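How to Set Up a Shared Shelf That People Will Use
By Celeste Godinho
2023-10-16

Every shared office has a shelf, and every shared office shelf has a mug on it that has been there since the lease was signed. I have set up shelves for the big room at Vitcombe and, before that, at Saha, where the top shelf held 14 phone chargers for phones none of us had owned in years. What follows takes an afternoon. Bring a damp cloth and low expectations.

Step 1. Take everything off

Yes, all of it. Put it on the nearest table in whatever order it comes down. Wipe the boards while they are bare, and run the cloth down the uprights too, where perforated metal collects dust in every single hole as if it were being paid to.

Send a message round before you start. "Shelf day, claim your things by three" is enough. Anything longer gets skimmed.

Step 2. Give the drinks a home

Bottles and tumblers go on a board you can reach without stretching, all in one row, one deep. The moment you allow a second row, the back one becomes storage for tea from last November. A small plant at the end of the row works as a bookend and discourages people from adding just one more thing. We have yellow flowers in a white pot beside a tall black bottle, with a pale pink one at the far end, and I am told this counts as decor. 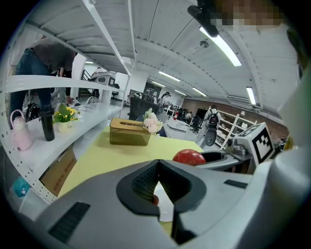 Step 3. Put the box on the bottom

Cardboard boxes sink to the lowest level of any shelving unit eventually, so save yourself the time. One box is allowed. Write on the side what it holds, and do not write "misc." If you can't name the contents, you have found something to throw out.

Step 4. Keep small equipment together

Things of the same shape look tidy even when they aren't. Line them up on a board of their own, facing the same way, away from the drinks. Round things should sit flat; if they roll, use a shallow tray. I paid 1,035 for a set of Kemamlow trays once, in a currency I'll leave out to protect my dignity, and the lid of a shoebox did the same job.

Check the light while you're at it. The underside of an upper shelf throws a shadow over whatever is below, even in a room with a row of fluorescent fixtures overhead, and people don't put things back where they can't see. Pale shelves help.

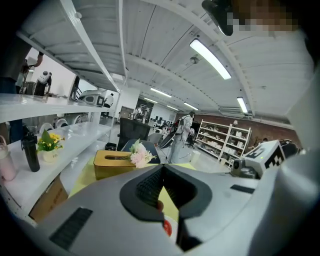 If your unit has adjustable boards, leave a hand's height above your tallest bottle and stop there. More space than that gets filled with folders. Hovent units move in small notches, which sounds generous until you have one end of a board a notch higher than the other and everything is drifting politely to the left.

Step 5. Leave the table alone

Tissues can stay on the table. So can flowers, including artificial ones, which lean nicely against the tissue box and never need water. Everything else that came off the shelf in step 1 goes back up, goes home with its owner, or goes in the bin.

Step 6. Look again in two weeks

Note what has moved. If the same bottle keeps turning up on the wrong board, move the drinks to that board. You will not win that argument with a label. I have tried three fonts.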